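How to Set Up a Small Coffee Station with a Single-Serve Machine

Posted 05/12/2020 by Edith Urrego

A coffee station does not need much room. A single-serve machine, a place for cups and a place for pods will fit on one end of a table or counter. The steps below cover where to put things, how to run the machine for the first time, how to make a cup, and how to keep the whole setup clean.

What you need

A single-serve coffee maker with a water reservoir
A two-tier turntable (also sold as a lazy Susan)
Paper cups or mugs
Pods
Stirrers, sugar and whatever else you put in coffee
A soft cloth and dish soap

Step 1. Pick the spot

Choose a flat, steady surface near an outlet. The cord should reach without being pulled tight, and it should not hang over the front where someone can catch it. Do not use an extension cord if you can avoid it.

Check the height before you settle on a place. Most single-serve machines open from the top, so a machine that fits nicely under a shelf when it is closed may not open once it is there. Lift the handle all the way up and see what it hits. I had mine under a cabinet for the first week and had to slide it out every morning – it now lives on a table by the wall.

Leave a hand's width on the reservoir side so you can lift the tank out.

Step 2. Put the turntable next to it

A turntable holds more than a tray of the same size, and you can reach what is at the back by turning it. Two tiers are enough. Cups go on the upper tier, where they are easy to grab, and pods and sugar go on the lower one. If your pods are too tall for the gap between the tiers, lay them on their sides or keep them in a drawer.

Look for one with a raised rim and a lining that grips. Paper cups are light and slide off a smooth surface when the tier turns.

Set it to the left of the machine if you are right-handed. Load it evenly so that it turns without wobbling.

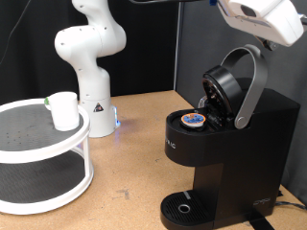

Step 3. Wash the parts and run plain water

Take the reservoir and its lid to the sink and wash them with warm water and a little dish soap. Rinse them well. Do not use a rough sponge on clear plastic; the scratches stay. Wash the drip tray at the same time.

Fill the reservoir with fresh water up to the line and set it back on its base. Press down until it is seated. Many tanks have a small valve in the bottom, and if the tank sits crooked the valve does not open and the machine acts as if it has no water. When Angus Ellery borrowed my old one he was ready to throw it out over exactly this.

Put a large mug on the tray and run a cycle with no pod. Pour the water out and run another. If you still smell plastic, do one more.
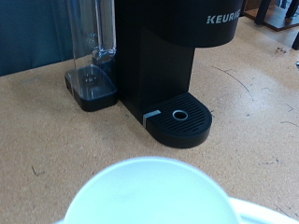 Filtered water is worth using if your tap water is hard. It leaves less scale inside, and you can go longer between cleanings. Do not use distilled water unless your manual says it is fine, as some machines have trouble sensing it.

Change the water if it has been sitting for a few days. If you go away, empty the tank before you leave.

Step 4. Make a cup

Turn the machine on and let it heat. Place your cup in the center of the drip tray. A paper cup should be an 8-ounce size or larger for the smaller settings. For a tall travel mug you may have to take the drip tray off.

Lift the handle to open the lid. Set the pod in the holder with the foil side up and press it in gently. Do not peel the foil. There are sharp needles above and below the pod, so keep your fingers out of the bottom of the holder.

Lower the handle until it closes fully, then choose a size. The smallest setting gives the strongest coffee. If it comes out weak, go down a size before you buy different pods.
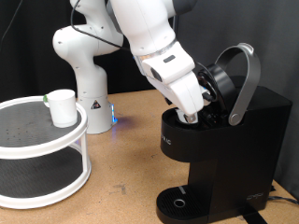

Wait until the dripping stops before you take the cup. Then lift the handle again, remove the used pod and throw it away. It will be hot, so hold it by the rim. Leaving the old pod in overnight makes the holder sticky and gives the next cup a stale taste.

Step 5. Keep it clean

Every day: wipe the tray and the table around it.

Every week: wash the drip tray and the reservoir. Lift the cups and pods off the turntable and wipe both tiers. Sugar gets into a textured lining, so use a damp cloth and go over it twice.

Every few months: descale, following the manual for your model. I do mine in February and then again whenever the cups start coming out short.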